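Courtroom and public areas walk-through, Vavanine Courthouse
November 4, 2021
Done on foot before opening, second floor first, then down.

I'm using the same form as in August, with my comments typed in under each part because the boxes on the paper version are tiny and my handwriting is worse than it was. OK means OK. "Fix" means I want it done before the next full calendar. "Watch" means I'll look again next time and probably complain about it then.

## Front entrance and screening

- [x] Outer doors open fully and close on their own — OK
- [x] Floor mats flat, no curled corners — OK
- [ ] Line markers leave room for a wheelchair — **Fix**
- [x] Prohibited items sign posted before the screening point — OK
- [ ] Bins for keys and phones in decent shape — **Watch**

The line markers again! Whoever sets them out in the morning is making the turn too tight, and on a big hearing day, when people's families come and half the local press is behind them, anyone in a chair ends up going around the outside and feeling like they've jumped the line. I moved the last post over myself. It needs tape on the floor so it goes back to the same spot every time.

The bins are scratched and one has a crack starting at the lip. Nobody's going to get hurt on it this week, but I wouldn't want to run my thumb along it in a few months.

## Hallways and stairs

- [x] Exit signs lit — OK
- [x] Handrails tight on both sides — OK
- [ ] Stair edge strips in place — **Fix**
- [x] Hall benches steady — OK
- [ ] Nothing stored in the exit path — **Fix**

The strip on the sixth step up from the lobby has lifted at one end. I pressed it down with my foot and it popped right back up to say hello. Please don't glue it again, it wants a new strip.

Storage: there were file boxes along the wall by the clerk's window, the full length of the counter. I know, I know, there's a records move on and they have to go somewhere. They can't go there. That hallway is the way out for two courtrooms, and when a judge clears the gallery everybody comes through that door at once, some of them pretty worked up.

## Courtroom B, gallery and well

- [x] Gallery rows fixed to the floor — OK
- [x] Gate to the well swings both ways and latches — OK
- [ ] Posted seating limit matches the room — **Fix**
- [x] Witness stand step marked — OK
- [ ] Cables at counsel tables covered — **Fix**
- [x] Water pitchers away from outlets — OK

The seating limit card still has the number from before the back row came out. It's an easy one, just print a new card, but it matters more than you'd think. The deputies go by that card when they're deciding who gets in and who waits in the hall, and if it's wrong we'll have an argument at the door with somebody's lawyer.

Cables at the defense table run straight across the spot where a defendant stands up to enter a plea. With ankle restraints on, that's a fall waiting to happen. There was a rubber cover there in August and I'd love to know where it went. Emitz, the supplier we got it from, will sell us another one (same width please, the narrow kind rides up).

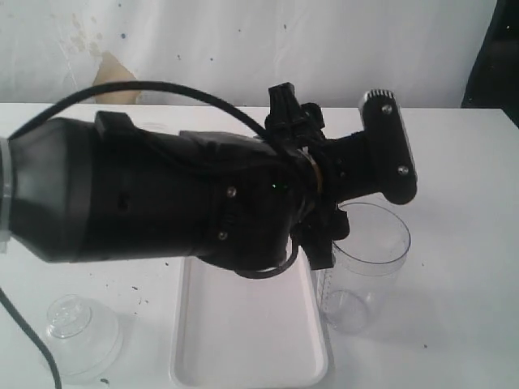

Courtroom recording is the part of this list I always slow down for, because if the record drops out during testimony you may be doing that testimony over, with the same witness in a worse mood. Power was on at the bench unit and at the clerk's desk, and both backups came up when I asked for them. My one gripe is how hard it is to tell from any distance. If you look at the black arm in the photo, the green light on it is a tiny thing down among the dark plastic, and that's pretty much what our clerk has to squint at from her chair. I've marked it Watch and asked for the desk unit to be turned a little so the light faces her.

- [x] Bench microphone picks up clearly — OK
- [x] Witness microphone picks up clearly — OK
- [ ] Recording light visible from the clerk's chair — **Watch**
- [x] Backup recorder starts — OK
- [ ] Interpreter headsets charged — **Fix**

Three headsets were dead. They were sitting in the charger, but the charger was plugged into the strip that gets switched off at night. Moved it to the wall outlet and put a note on it. If you're reading this and you're tempted to unplug it for your fan, please don't!

## Holding area and secure hallway

- [x] Doors lock behind you without a push — OK
- [x] Camera view clear at both ends — OK
- [ ] Panic button test — **Fix**
- [x] Benches and rails, no sharp edges — OK
- [x] Attorney interview room can be seen into but not heard from — OK

The Idard locks are behaving, which after last year I'm very happy to write down. I went through each one over six times and they caught every time.

Panic button in the hallway rang at the control desk but not in the judge's chambers, so that's half a pass, and I don't give half passes on this one. Hsiao has the service contract for the alarm lines and I left a message with their office. Until they've been, the deputy on the secure hallway should carry a radio, even for a quick hearing. Especially for a quick hearing, really, those are the ones people get casual about.

For the interview room I shut the door, turned on a radio at talking level and stood outside. Couldn't make out a word. Lawyers have been asking about that one and they're right to ask.

## Outside and parking

- [x] Ramp clear and dry — OK
- [ ] Lights over the side door — **Fix**
- [x] Barriers for press and crowds stored and complete — OK
- [ ] Jurors' walkway kept apart from the public lot — **Watch**

Side door light is out. Jurors leave that way when deliberations run late, so I'd like it working before 7 o'clock comes around on a dark evening.

The walkway is fine on paper, but people cut across it from the public lot because it's shorter. I watched a few do it while I drank my coffee. A chain between the two posts would stop most of them. I've put in the request and will check it on the next round, along with the bins and the clerk's light.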